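Kiiskinen to Change How Kitchens Are Handed Over at Hultine Apartments

By the Kiiskinen Press Office
Monday, March 24, 2025

Kiiskinen, the owner and manager of the Hultine apartment building, will introduce a new kitchen handover program for tenants moving in and out. The program is called Skeren and starts in August. It covers all 110 apartments in the building and will be run with Verkix, the appliance service company that already handles repairs there.

Under Skeren, the kitchen will be cleaned and checked separately from the rest of the apartment. Until now, kitchens at Hultine have been part of a single move-out inspection that also covers floors, walls, windows and the bathroom. That inspection will continue, but it will no longer decide whether a stove, refrigerator or dishwasher is ready for the next tenant.

The change follows a review of move-in complaints at the building. Kitchens came up more often than any other room. Tenants reported grease behind control knobs, food residue in door seals, missing refrigerator shelves and dishwashers with blocked filters. In several cases the appliance worked as it should and the complaint was only about cleaning, but a repair visit was booked anyway. Those visits took appointments away from tenants whose appliances had really stopped working.

Verkix will train the Kiiskinen cleaning staff in the new routine before the program begins. Training covers the outside and inside of each appliance, the order of work, and which parts may be removed without a technician. Staff will be taught to start with the door seals and finish with the front panels and handles, and to use soft pads on painted and plastic surfaces. Scouring powder and steel wool will no longer be kept in the building's supply closets. 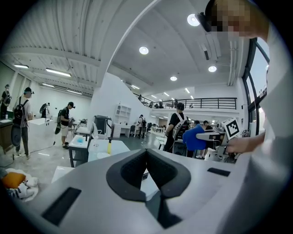

A person in a white shirt, with a bright blue pad at left. Photo: Kiiskinen

Each kitchen will get its own handover sheet. The sheet lists the appliances in the apartment with their model and serial numbers, the date of the last service call, and any marks or damage that cleaning could not remove. A scratch on a refrigerator door, for example, will be written down at move-in and will not be charged to the tenant at move-out. Tenants will sign the sheet when they pick up their keys and will be given a copy on paper or by email.

New tenants will have 10 days after moving in to add anything the sheet has missed. Additions can be made at the building office or in the tenant portal. The office will answer in writing and, where a second cleaning is needed, will offer a weekday or evening appointment. A tenant does not have to be home for a second cleaning but must agree to the appointment beforehand.

Moving out will also work differently. Tenants will still be asked to leave the kitchen empty and wiped down, and to defrost the freezer if it is a manual model. They will not be asked to pull appliances away from the wall. Kiiskinen has found that this causes damage to flooring and water lines, and the job will now be done by staff after the keys are returned. The existing move-out checklist will be replaced, and the new one will fit on a single page.

Ordinary wear will not be charged. The handover sheet gives examples of what Kiiskinen considers ordinary: faded markings on stove controls, light scratches inside a sink, discolored oven racks, and door seals that have lost their shape with age. Burned countertops, cracked glass shelves and missing parts will still be charged at cost. The price list for parts will be posted in the lobby and in the portal, and it will show the price of the part and the price of fitting it on separate lines.

For current tenants, nothing changes in the lease and there is no new fee. Anyone who would like a handover sheet for the kitchen they already live in can ask for one from August onward. These visits are voluntary. A staff member will record the condition of the appliances together with the tenant, and no charges will be made as a result of the visit. Tenants who have already told the office about damage do not need to report it again, as earlier reports will be copied onto the sheet.

The voluntary visits will also be used to check for parts that are due to be replaced. Verkix will keep a small stock of door seals, filters, shelf supports and oven lamps at the building so that common parts do not have to be ordered one at a time. Where a part is in stock, it will be fitted during the same visit if the tenant wants it. 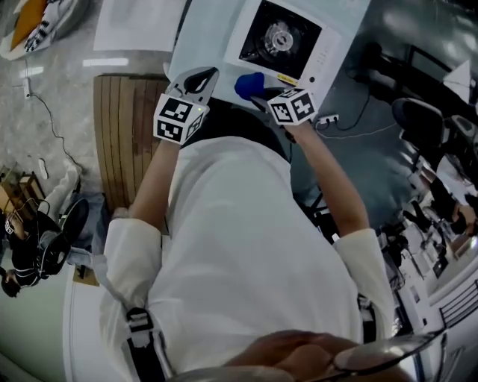

Vilja Lahtinen said that tenants had asked above all for the rules to be written down. People were willing to clean, she said, but they wanted to know in advance what would be looked at and what a missing shelf would cost them. She added that the sheet had been shortened after tenants tried an early version and found parts of it hard to follow, and that the word "satisfactory" had been taken out because it meant something different to everyone who read it.

The trial she referred to took place over the winter in two stairwells at Hultine. Departing tenants used the old checklist while incoming tenants received a draft of the new sheet. Several suggestions from the trial were adopted. The appliances now appear in the order in which a person walks past them, starting at the kitchen door. There is a space for tenants to write comments in their own words. The line about the range hood was moved up – it had been printed on the back and was often missed.

One suggestion was not adopted. Some tenants asked for the option of skipping the kitchen cleaning in return for a lower first month's rent. Kiiskinen decided against this because an apartment handed over without cleaning would leave the next tenant in the same position as before. The company will keep the matter under review and will include a question about it in the next tenant survey.

Kiiskinen also looked at replacing older appliances at every change of tenant. Verkix advised against doing so as a general rule. Many of the stoves and refrigerators in the building are in good working order, and replacing them early would add cost without improving the kitchen much. Appliances will be replaced when a repair would cost more than the appliance is worth, or when parts can no longer be found. Tenants will be told which of the two applies.

Residents with allergies or sensitivities can ask for unscented products to be used. The request should be made at least one business day before the cleaning. A list of the products used in each kitchen will be printed on the handover sheet, and the same list will be available at the office for anyone who wants to buy them for everyday use.

An information evening for tenants will be held in the ground-floor meeting room before the program starts. The date will be posted at the mailboxes. Printed copies of the handover sheet will be available at the meeting, and staff from both companies will be there to answer questions. Tenants who cannot attend may send questions to the office, and the answers will be added to the tenant portal under "Kitchens."

About Kiiskinen

Kiiskinen owns and manages rental housing. The company handles leasing, cleaning and day-to-day maintenance with its own staff and uses outside contractors for appliance and elevator service.

About Verkix

Verkix services and repairs household appliances in rental buildings. Its work includes scheduled maintenance, parts supply and staff training.

Contact

Press Office, Kiiskinen
1215 Hultine Avenue
Questions about individual apartments should be sent to the building office through the tenant portal.

We use cookies to remember your settings and to see which pages are read. You can accept all cookies or change your choices at any time. Accept all / Manage choices

Comments

stairwell_c
We were in the trial. The sheet was fine, a bit long. Glad the hood got moved, I missed it completely the first time.

Marlene P.
Does this include the storage freezers in the basement or only what's in the apartment? Ours has been humming since before Christmas.

oldradiator
I paid for a crisper drawer when I left my last place here and I'm still pretty sure it was never there when I moved in. A signed list would have settled that in a minute.

Kiiskinen Press Office
Marlene, the basement freezers are not part of Skeren. Please report the noise in the portal under "Shared spaces" and include the number on the freezer door.

tgb
Can you post the parts price list before August? Moving out in June and would like to know.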